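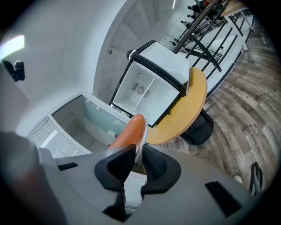

Issue 28, page 4

Monday, October 15, 2018

SMALL FRIDGE, BIG QUESTIONS
Your mini fridge mail, answered by Ross MacLeish

I asked for fridge questions back in May and boy, did you send them! I've been living with little fridges since my first apartment in Parkwood (it had a kitchen you could cross in one step), and I've made pretty much every mistake there is to make with them. So these are answers from a guy who has mopped up a lot of melted ice. If your owner's manual says something different, go with the manual.

Can I really put a mini fridge on a table?

Sure, I do it all the time, and my back thanks me for it. A white mini fridge on a round wood-top table looks pretty nice too, if you ask me. What I care about is the table. Push down on the edge with both hands before you put anything on it. If it tips or creaks, find another spot. Round tables on one center base need extra attention, so get the fridge as close to the middle as you can and don't let the door hang open with a gallon of milk on the shelf. Mine once leaned just far enough to send a jar of pickles across the floor — I was finding dill in the corners for a week.

Which way should the door swing?

Toward the side where you don't stand. I know that sounds obvious, but I set mine up backward at the Setberg Street place and spent a whole winter walking around my own door to get a soda. Open it all the way before you decide on the spot, and check that it clears the wall and whatever else is nearby. Some models let you move the hinge to the other side. Look for caps on the door frame corners and check the manual before you start unscrewing things.

What's the round grille with the spokes on the back wall inside?

I get this one a lot! In the little fridges I've owned, that's been the cover over a fan that pushes the cold air around. Small vents near it are usually part of the same airflow. Leave a gap in front of all of it. I used to jam a pizza box straight up against the back wall and then complain that the top shelf was warm. Two fingers of space did the trick for me.

How long should I wait before plugging it in after a move?

Depends on what kind you've got. If it has a compressor and it rode on its side, I let it stand upright overnight. I'm sure there's a shorter number in somebody's manual, but I've never been in that much of a hurry for cold mustard. The tiny thermoelectric ones don't have a compressor, so they're a lot less fussy. Check the label or the booklet if you aren't sure which one you bought.

My white interior has gone kind of yellow. Help?

Warm water, a squirt of dish soap, and a spoonful of baking soda on a soft rag. Unplug it first, please. Skip the scratchy pads, they leave little lines in the plastic that grab every drop of juice from then on. An old toothbrush is great for grille slats, as long as it's barely damp. And do the door gasket while you're in there (I know, I know, it's gross). Some old yellowing just stays. I have a Berkell from way back that's the color of weak tea and it keeps the butter fine.

Should I get a mini fridge or a small chest freezer?

Totally different animals. A chest freezer is for stuff you want frozen hard and forgotten. A mini fridge is for lunch. I'd love one of those white display types with the glass top, where you can peer in without lifting anything, but they do take up floor and you can't use the top as a shelf the way you would with a plain lid. If you have both, don't squeeze them together. Leave the vent grilles open to the room, and that includes the slatted kind down low on the front. Boxes and grocery bags have a way of piling up there.

Can I run it off an extension cord?

I don't. Wall outlet, nothing else sharing it if I can manage that. If the cord won't reach, I move the table.

What temperature should I set it to?

If it has a dial with no real numbers on it, get a cheap fridge thermometer and leave it in a glass of water on the middle shelf overnight. You want 40 degrees Fahrenheit or a little below for milk and meat. A lot of the very small ones can't get there on a hot day, and those I'd keep for drinks only.

Is a used one worth buying?

I bought my McIver used for 28 dollars and it's been great. I've also paid 100 for one that hummed like a bus and quit before I finished unloading the groceries, so what do I know? Ask to see it plugged in and running. Open it up and smell it — you can scrub for days and never get an old fish smell out of the foam. Close the door on a dollar bill and give it a tug. If the bill slides right out, the gasket's tired.

How do I send you a question?

Drop it in the box by the front desk or mail it to Small Fridge, P.O. Box 222, Parkwood. Tell me the model if you can find the sticker. It's usually on the back or just inside the door, behind the ketchup.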